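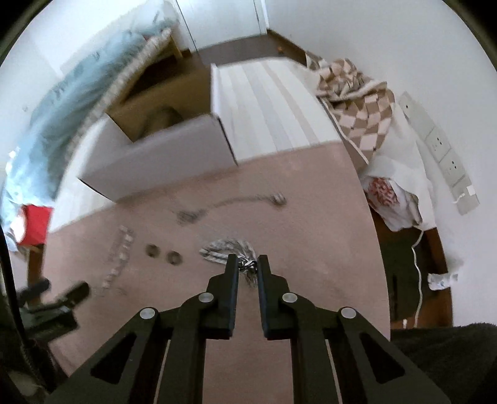

How long should a household keep its old letters?

For as long as there is a person living who can say who wrote them and to whom, and for one generation after that.

The rule is my own, and I have applied it since my aunt's house at Farah was cleared. I set out the method in some detail, as several readers of this blog have written to ask how the correspondence was dealt with.

The letters filled seven shoe boxes and one drawer of the bureau. They had been kept in the order in which they were received until 1971, and after that in no order at all. The earliest is a note from a draper concerning a length of curtain lining. The latest was posted in December, four years before my aunt's death, and acknowledges the loan of a cake tin.

It was agreed within the family that nothing would be discarded during the first reading. Each letter was taken from its envelope, opened flat and read once, and a slip of paper was placed with it bearing the name of the writer, the date if there was one, and a single line on the contents. The envelope was kept with the letter wherever the postmark could be read. Pins and paper clips were removed. Staples were left alone unless they had rusted, in which case they were lifted from the back with a blunt knife.

There were 192 letters in the first three boxes, and the reading of these occupied most of a winter. I had supposed that the work could be done in the evenings. The handwriting of my great-uncle does not permit it, and his letters were set aside for daylight. He wrote on both sides of very thin paper and then, when he had more to say, up the margins.

Maysoun Qaisi, who lodged with my aunt for many years and knew most of her correspondents, was kind enough to go through the slips with me. She corrected 33 of them. Two women whom I had taken to be sisters were one person, before and after her marriage. A long quarrel about a fence, which I had placed in Drovusen, belonged to an earlier address altogether, and the slips for it had to be written again.

After the second reading the letters were sorted by writer. This is contrary to the advice I was given by Yolanda Cuesta, who looks after parish papers and prefers that a collection be left in the order in which it was found. I accept the force of her argument. Where an order survived, I recorded it in pencil on the slips before moving anything, and she has told me that this will do.

Some categories were then disposed of. Receipts for coal, circulars, and invitations without a message were not retained. Christmas cards were kept only if something had been written in them beyond a name – a stricter test than it sounds. Letters of condolence were kept without exception.

The question of private matters gave more difficulty. Four letters concern the health of a person whose children are still living. They have been offered to those children, and until a reply is received they remain sealed in a separate envelope with the date 04/10/2010 on the flap.

The remainder is now stored in flat card boxes on an upper shelf, away from the outside wall. A typed list is kept with them, and a second copy has gone to my cousin. Requests from relations for copies of particular letters will be met in the order in which they arrive. My great-uncle's letters are not yet on the list, as I have reached only the spring of 1938.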